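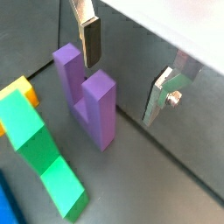
Ilgate, February

About us

Ilgate Blocks makes blocks. We mention it early on because people ring up hoping for paving, and it saves everyone a phone call.

Ours are the indoor sort, for hands, shelves and the bit of carpet you cross barefoot at night. We began in 2000 with a plain cube, which we were very proud of until a toy shop pointed out that other people had thought of it. So we went in for awkward shapes. There are 15 in the range now and all of them have been called annoying by at least one parent, usually in writing.

The purple one standing up is the U. It is our best seller and has been for years. Two tall prongs, a short base, a narrow slot between them. Children treat it as a gate, a pair of trousers, a tooth or a castle, depending on what else is going on. Adults stand a pencil in it and then feel they have understood it. We chose matt for the finish after a long and fairly bad-tempered spring of trying gloss, which showed every thumb in the building. Matt purple also does something nice in decent light, going nearly lavender on top and staying violet down the front, and we would love to say we planned that.

The long green one is the Zigzag. It comes in mint-turquoise and a deeper emerald, turn and turn about, and it was supposed to be a staircase. Nobody outside this firm has ever used it as a staircase. It gets used as a crocodile. We held out for two catalogues, then gave in and printed "crocodile (or stairs)" on the order form, and sales went up in a way that was quite hurtful to the person who drew it.

How we work

Shapes start on paper, then in card, then in whatever is lying about. After that somebody builds with the new piece every day for a fortnight alongside the old ones. If it doesn't get picked up without prompting we drop it. That was the end of the Wedge, the Big Wedge and a thing called the Flovness, after the village where we had the idea, over a lunch that went on too long. The Flovness had six sides and would not rest on any of them. There is a box of them upstairs if you are passing and feel strong.

We keep our tabletops grey. Visitors find this a bit gloomy and have said so, but you can't judge a purple against a yellow table, and we have a whole batch of a colour we can only call Ham to prove it. Grey table, grey walls, and the biscuits supply the cheer.

What we sell

The Small Box has six pieces and fits in a rucksack. The Srour Set is the full range, one of everything, named after the street our first workshop was on. Schools mostly buy the Rurnska Crate, which holds 479 pieces and takes two people to lift. It ought to have been 480. The last one would not go in, whichever way we turned it, and by then the lids had been made. Teachers do write to tell us there's one missing. There isn't, and we now say so on the underside of the lid, where it is found by teachers who have already written.

Single pieces can be had by post. Most of these are replacements for a U that has gone behind a radiator. Try a ruler first, please, from the left-hand side if you can get at it. We would sooner sell you something new.

What we don't do

We don't do letters or numbers on the faces. We are asked often. We don't do magnets, either, or wheels, and we don't do a booklet of things to build, having tried one and watched a roomful of five-year-olds use it as a roof.

Colours to order are possible for a whole crate but not for less. Allow six weeks. If you want it to match your school jumper, send the jumper and not a photograph of it, and put your name in it, as we have several.

Visiting

The shop at the front is open most mornings. The door sticks, so push near the bottom. You are welcome to build something on the long table and leave it up, though it will be in pieces by the afternoon, and some of those pieces may well be a crocodile.

Last updated: 09/07/2020

15 shares | 6 comments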